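Spend on the grippers first, says garment handling lead

Published Nov 1, 2023

The automation lead at Gremness, a clothing returns business, has a budget to finish before January. We asked her how the list was put together.

"I started with what wears out," she said. "Finger pads, cables, screws. People price the big items and then have nothing left for spares."

Her team has asked for 4 hand-held grippers, to be used in pairs. Quotes came from Pramanik and Disen. Pramanik was cheaper per unit, but the pads were extra. Disen includes a set of 100 pads and will hold the price until the spring.

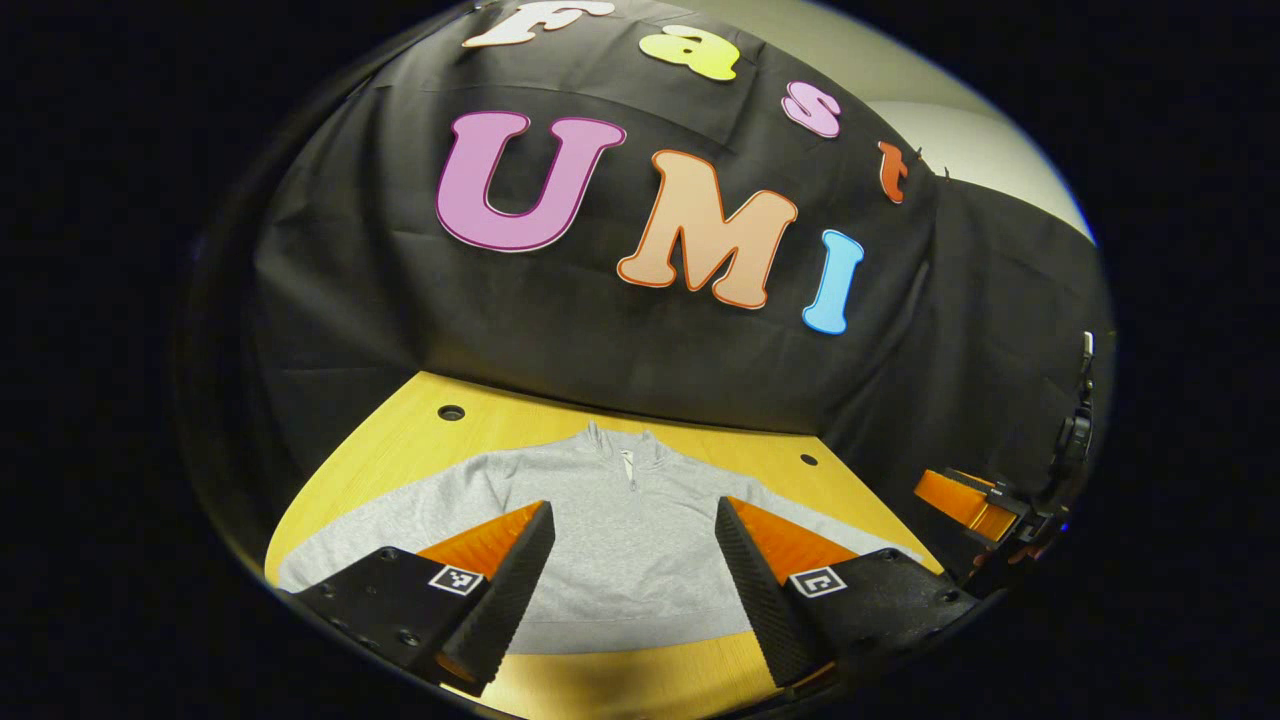
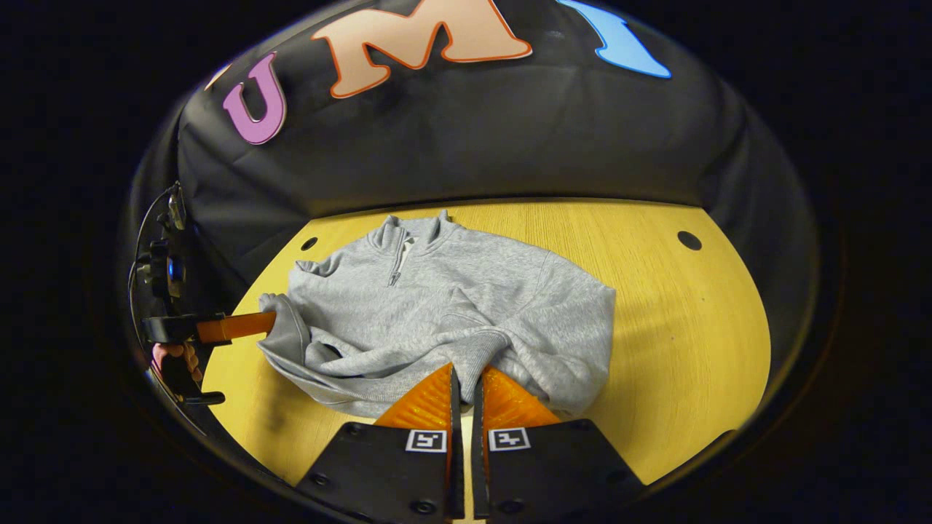 A grey quarter-zip sweatshirt on the table, with two grippers.

Sweatshirts are the garment she plans around. "A shirt is thin and a coat is heavy. A sweatshirt sits in the middle, so if the budget covers that job properly I can argue for the rest later."

Returned stock costs nothing, and she has put aside 132 garments for practice. Staff time is the larger figure. She has allowed for two people, up to three days a week, and would not go lower. "One person can do it, but they get tired and you pay for it in the data."

Robot arms are on a separate sheet. Judon has offered a lease, and she has asked for the service terms in writing before she takes it to finance. "I don't want to sign for arms in January and find out the call-out charge in March."

The table stays as it is for this year.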